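Edeo Takes Apart a PC: Our Team Project Report
Zenitwood Robotics Club
Sep 8, 2018

Okay, so this report is way overdue and I'm sorry to our advisor, but here we go! Our team picked the name Edeo back in April (we voted, I lost, I wanted Grustside) and our project was getting a robot arm to do some of the steps in taking apart an old desktop computer. The club has a shelf full of dead ones that the school doesn't want anymore, so we had plenty to practice on. The idea was to pull the parts worth saving, like memory and hard drives, with a person only stepping in for the hard stuff.

I was in charge of the gripper code and the notebook. The other three split up the arm calibration, the camera stuff and the parts list. We had a budget of $220, and most of it went to rubber pads for the fingers, spare cables and a lot of zip ties. So many zip ties!

The first thing we learned is that computers are not built for robots. They're barely built for people. Everything is tucked under something else, there are wires flopping around wherever you want to reach, and half the latches need you to push one way and pull another at the same time. I can do that with two hands without thinking. With one gripper you have to think about it A LOT.

So we made some rules. The side panel comes off by hand before the arm does anything. The tower lies flat on its side so the arm can come straight down. And we start with the memory, which comes up in one direction once the clips are open and doesn't have a screw anywhere.
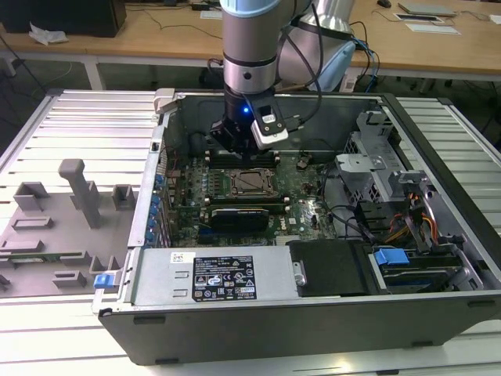 My first version of the code just closed the fingers until the motor complained, and that was a bad plan. It would grab a memory stick crooked, lift one end and get the other end jammed in the slot. I rewrote it three times. The version we kept (we call it Chala, don't ask, it was late) closes slowly, stops when it feels contact, wiggles a tiny bit to each side and then pulls. The wiggle was my teammate's idea and it made the biggest difference of anything we tried all summer.

We logged everything. By the end we had 706 grasp attempts in the notebook, and the script had saved 3526 lines of sensor readings that I now have to turn into graphs. Our final test was 30 memory pulls in a row on the same board. We got 22 of them clean. Five came out after a second try, and three we had to finish by hand – two of those were my fault because I forgot to open the clips first. I'm leaving them in the count anyway.

What went wrong besides that: cables. Power wires kept springing back into the way, and our camera program thought a yellow wire was an edge of the case for almost a whole week. We ended up just moving the wires over by hand before each run, and I'd really like to fix that this year. I also want to try hard drives, but every brand seems to have its own tray and its own way of letting go, so that may be a project all by itself.

If you're on next year's team, the notebook is in the second drawer with the spare finger pads. Please write down which tower you used every single time – I didn't do that for the first two weeks and I'm still trying to sort out those pages.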